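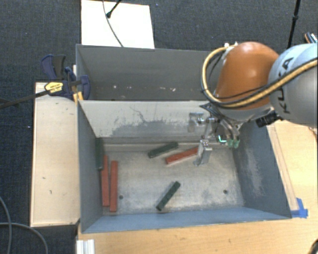 **Why do we slow the arm down before the gripper enters the bin?**

Because the last part of the move is where most damage happens. High up, a small error in position costs nothing. Near the bin floor, the same error can bend a finger or push a block under the gripper.

## Session 4: Picking long blocks from a bin

Skosholm shared workshop, Monday evening group. Notes by Guðlaug Toft. Please read them before you come, and bring your own notebook.

### What we build on tonight

Last session Pejman Mohammadi finished the bracket for the gripper and we measured the tool point again. The old value was wrong by several millimeters in height. If you have a copy of the program at home, replace the tool data with the new file in the Brurnen folder.

Our blocks are long and narrow, in red and dark green. A long block gives two good places to grip, the two long sides, and one bad place, the ends. The program must therefore know the angle of the block as well as its center.

### Approach in two steps

1. Move to a point 200 mm above the block, at normal speed. Turn the wrist here and not lower.
2. Go straight down at the slow speed. Stop, close, wait until the gripper reports its state, and go straight up.

Write the two steps as separate moves. When they are one move, the path is a curve, and the curve can cross the bin wall.

### Blocks beside a wall

A block which stands along the wall leaves no room for the outer finger. Siwan Penry has suggested to push it first with a closed gripper, toward the middle of the bin. We will try this with the force limit on. For now, the program skips any block that is too near to a wall and takes the next one.

### Before you press start

- Check that both bins are clamped to the table.
- Check that the hose and the cables can follow the full turn of the wrist.
- One person holds the stop button and does nothing else.

### Homework

Change the order of picking so that the freest block is taken first. Explain in a few sentences how you decide what "free" means. Send it to Chenxi Shi before the next session.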